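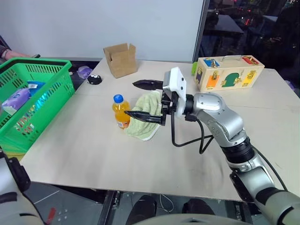

Puesto 3: pinza abierta sobre la toalla, botella de naranja al lado, cesta verde a la izquierda.

Incidencia 2730
Asunto: ¿la norma de distancia a personas se aplica también con el brazo en pausa?
Abierta por: Torunn Engebretsen
Asignada a: Mireille Issa
Fecha: 27/2/23
Estado: en espera de respuesta

4 comentarios · Compartido 2 veces

Torunn Engebretsen
Abro esto porque la guía de Jilgate dice una cosa en el apartado de zonas y otra en el de preparación de objetos. En zonas: nadie mete la mano en la mesa con los motores activos. En preparación: el operador «puede recolocar objetos entre repeticiones». En la captura hay un antebrazo detrás de la cesta y la pinza está encima de la toalla. Con la imagen sola no sé si los motores tenían par o no, y la guía no obliga a apuntarlo. Así no se puede auditar nada.

Segundo punto: el cable negro de la muñeca cuelga en U por encima de la mesa. La lista de comprobación pide «cableado recogido» y alguien marca la casilla todos los días. ¿Recogido según quién?

Mireille Issa
Lo del cable es el bucle de holgura. Si lo pegas al brazo, tira al girar la muñeca. En cuanto a la mano, el criterio que usamos es velocidad limitada a 300 mm/s cuando hay alguien al alcance.

Torunn Engebretsen
¿Dónde está escrito ese criterio? He buscado en la guía y en el anexo de Vondumdale y no aparece. Tampoco veo quién ha medido la velocidad con el brazo cargado. Un límite puesto en un menú no me vale como prueba.
Y si la holgura hace falta, que la lista ponga cuánta y hasta dónde puede bajar. Una botella de pie es justo lo que se engancha.

Mireille Issa
Viene de la incidencia 3584, cerrada por Embla Nyberg. Adjunto su nota: «Se acepta 300 mm/s de forma provisional hasta revisar en mayo». No encuentro la medición.

Torunn Engebretsen
Provisional y sin medición, entonces. Propongo esto y que se discuta:
- Manos en la mesa solo con la parada pulsada, también para mover la cesta.
- El registro de cada repetición lleva el estado de los motores.
- «Cableado recogido» se sustituye por una altura mínima del bucle sobre el objeto más alto.
- La velocidad se mide en el puesto, con la pinza montada.
No la cierro con un «revisado, conforme». Ya tenemos bastantes así.

Mireille Issa
El primer punto va a alargar las sesiones. Los otros los veo bien. Paso el cambio de la lista a Wenche Bråten y dejo pendiente la medición.

Prioridad: media → alta
Me gusta (3) · Compartir · Seguir esta incidencia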